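Siu Court Kitchen Renovation – Residents' Meeting
1/5/23
Minutes by Mercy Masanja

Present: Szu-yu Chien (chair), Oi-ling Tsang, Hanyu Jiang, Mercy Masanja. Cheuk-hei Lai joined during item 2 and asked that item 1 be repeated. It was not.

1. Last minutes. Approved after Hanyu had "heated argument" changed to "discussion." Oi-ling wished it noted that it was heated.

2. Shared kitchen counter. Szu-yu reported that 21 households sent back the survey. 10 want a veined brown surface, and the rest split between plain gray, plain white and "whatever is cheapest." One form said only "no." Vodel has quoted for the counter with up to 80 days for delivery. Hanyu asked when the days start. Szu-yu will ask.

Oi-ling said veins hide crumbs. Cheuk-hei said that was his objection to them. A long exchange on crumbs followed and is left out of these minutes as a kindness to all.

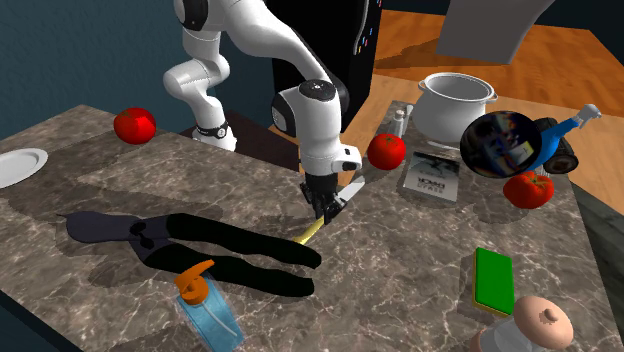
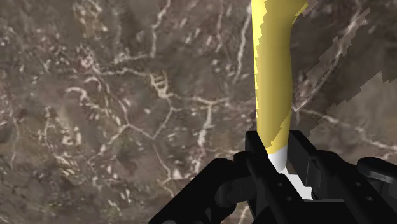 Brown surface with pale veins, both views.

Vote: three for brown, one for gray, one abstention (Hanyu, who would like to see it in daylight first).

3. Sink. The Milix faucet still drips. Cheuk-hei tightened it in October and maintains that it now drips less. Oi-ling has put a bowl under it and would like her bowl back. Agreed to get a price for a new faucet from Vosix.

4. Drawers. Mercy asked that knives go back in the knife drawer and that the knife drawer stop being used for batteries, takeout menus and one shoelace. Agreed by all, including whoever is doing it.

5. Money. The kitchen fund stands at $93 after the light bulbs. Szu-yu pointed out that this will not buy a counter of any color. Hanyu suggested a bake sale. Cheuk-hei asked where the baking would be done – see item 2. Held over.

6. Other business. The label maker is missing. It was labeled.

Actions: Szu-yu to call Vodel. Mercy to call Vosix. Cheuk-hei to leave the faucet alone. Oi-ling to draft a letter to households on what each would need to pay in.

Next meeting to be set once Szu-yu has heard from Vodel.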